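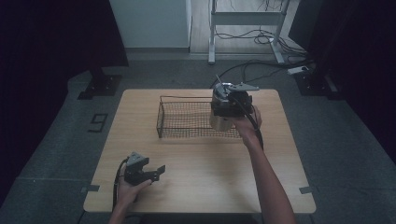 Neue Waschtemperaturen für Mikrofasertücher und Moppbezüge

Mit der Ausgabe vom 2. Dezember 2023 gilt für alle Objekte der Groditz Gebäudereinigung ein geänderter Waschplan. Moppbezüge aus Mikrofaser werden bei 70 Grad gewaschen, Haltezeit 12 Minuten. Tücher aus dem Sanitärbereich laufen getrennt, mit gleichem Programm. Weichspüler bleibt ausgeschlossen, da er die Faserzwischenräume belegt und die Wasseraufnahme senkt. Chlorhaltige Bleichmittel sind ebenfalls nicht zulässig.

Als Waschmittel wird Wudgate flüssig eingesetzt, Dosierung 9 ml je Kilogramm Trockenwäsche bei mittlerer Wasserhärte. In Objekten mit hartem Wasser gilt die Tabelle auf dem Gebinde. Die Trommel ist höchstens zu zwei Dritteln zu füllen. Trocknung im Schonprogramm, Restfeuchte nach Anzeige des Geräts.
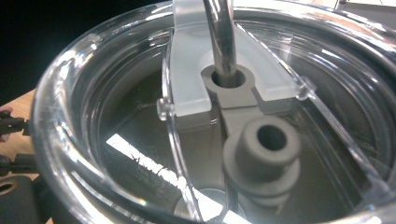 Lorenz Hauser merkt an, dass die Haltezeit bei den älteren Maschinen im Objekt Panagiotou erst ab Erreichen der Solltemperatur zählt und das Programm dort von Hand verlängert werden muss. Die Einstellung erfolgt im Servicemenü unter Punkt 2.

Restbestände des bisherigen Pulvers können für Baumwolltücher aufgebraucht werden. Nachbestellungen wie bisher über das Lager.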